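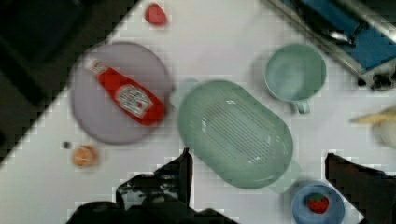
Schutzhalt ohne Kollision

Der Greifer am Messplatz Tullness fährt seit November denselben Ablauf: anfahren über dem grünen Sieb, absenken, greifen, zurück in die Warteposition. Der Tisch ist mit Küchenteilen belegt, Teller mit Ketchupflasche, Sieb, blaue Schale mit Erdbeere, dazu der Ofen an der Seite. In der vorletzten Woche blieb der Arm beim Absenken mehrfach stehen. Die Steuerung meldete jedes Mal »externe Kraft an Achse 6«, obwohl der Greifer nichts berührt hatte.

Ein Schutzhalt dieser Art ist zunächst kein Schaden. Die Bremsen fallen ein, der Ablauf bricht ab, man quittiert und fährt frei. Unangenehm ist, dass man nach dem dritten Quittieren anfängt, die Meldung für Rauschen zu halten. Genau das habe ich getan und die Kraftschwelle angehoben. Das war falsch und gehört deshalb in diesen Eintrag.

Mein erster Verdacht galt der Nutzlast. Im Lastmodell stand noch der alte Flansch von Skirneler, der neue ist 40 Gramm schwerer. Ich habe den Wert korrigiert und den Schwerpunkt neu eingemessen. Die Meldung kam trotzdem wieder, allerdings nur in einer bestimmten Handstellung.

Zdenka Hoxha hat dann die Logs der Gelenkmomente übereinandergelegt. Bei einer echten Kollision steigt das Moment steil an. Bei uns stieg es langsam, über rund 2 Sekunden, und immer erst nach der Drehung des Handgelenks. So verhält sich etwas Elastisches, das gespannt wird.
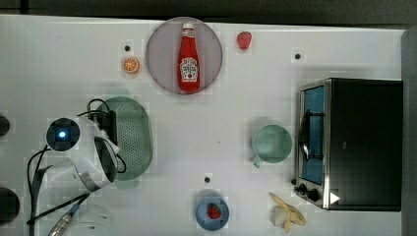

Ursache: Leitungsführung am Handgelenk

Die schwarzen Leitungen laufen in Schlaufen über den Arm und hängen über dem Rand des Siebs. In der Mitte des Arbeitsraums ist das unkritisch. Dreht Achse 6 weit nach außen, wird die Schlaufe kurz und zieht am Greifer. Die Steuerung kennt keine Leitungen, sie sieht nur ein Moment, das nicht zum Modell passt, und hält an. Die Meldung war also korrekt.

Schlimmer war der Nebenbefund. Beim Durchmessen der Kamerazuleitung fand ich auf einer Ader einen Wackelkontakt, direkt hinter der Zugentlastung. Bei voller Drehung fiel das Bild für einzelne Takte aus, und der Treiber von Sernora lieferte in dieser Zeit das letzte gültige Bild weiter. Mit angehobener Kraftschwelle fährt der Arm dann auf veralteten Daten und bremst spät. Einen Unfall gab es nicht. Die Kombination ist trotzdem genau die, die man vermeiden will.

Geändert habe ich Folgendes:

Kraftschwelle auf den alten Wert zurückgesetzt, Änderung nur noch mit Passwort.
Achse 6 in der Software begrenzt.
Zuleitung getauscht, Schlaufe um 100 mm verlängert und an 4 Punkten geführt.
Bildalter wird geprüft, bei Überschreitung hält der Ablauf an.

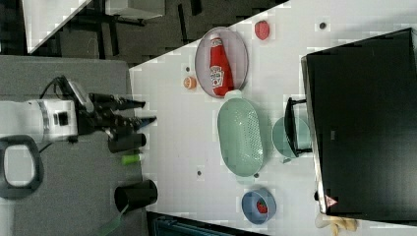

Zuletzt geändert: 18. Februar 2025

Nachtrag: Jalen Ostrowski fragt, ob die Schlaufe über dem Gehäuse nicht ganz wegfallen könnte. Mit einer Drehdurchführung ja, die passt aber nicht an diesen Flansch. Ein Schleppschlauch von Stojanović ist bestellt. Offen ist noch, ob er am boxförmigen Gehäuse hinter dem Greifer scheuert. Bis er montiert ist, bleibt die Achsbegrenzung aktiv, und die Ablage neben dem Tisch wird nicht angefahren - dort liegen noch Teile unter dem Greifer, die im Kollisionsmodell fehlen.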